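Iltosville Workshop Gets Its Table Back

15 May 2025

ILTOSVILLE – The big light beige table in the shared workshop on Gillitz Street, which most members knew only as the thing under the other things, has been returned to public use after a cleanup that began in January and was supposed to take an afternoon.

The table had been filling up since the Henare Room opened. Unclaimed mugs went on it first, then the chargers for devices no one could name, then a fondue set. By last winter members were eating lunch with their plates on their knees, a yard from the largest table in the building.

Warrick Tuhiwai, who runs the workshop, put up a notice giving owners 15 days to collect their belongings. Two people came. One of them took something that belonged to the other.

The rest – 136 items by Tuhiwai's list, which he has laminated – went to the Sada thrift store on the next block. Sada accepted 42 of them and was polite about the remainder.

"We kept finding layers," Tuhiwai said. "There was a birthday card in there for a man who moved away. It had been signed by everybody and sent by none of us."

New rules are now taped to the door. Work in progress may stay on the table while its owner is in the building. Food may not. Anything left overnight goes into a bin in the hallway, and the bin goes to Sada at the end of the month. An early draft made an exception for "small items," and it was struck out after a discussion that ran longer than the cleanup's first session.

The matte top now has long open stretches, and a small red block stands on it toward the far end.
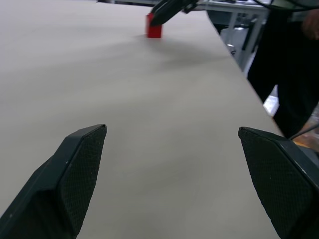

Merle Goodwin said the rules would hold until the first rainy week, when people start coming in with wet coats and looking for somewhere flat. She would also like it known that the fondue set was hers, and that she had been planning to use it.

The workshop is open to members until 9 p.m. The hallway bin is already half full.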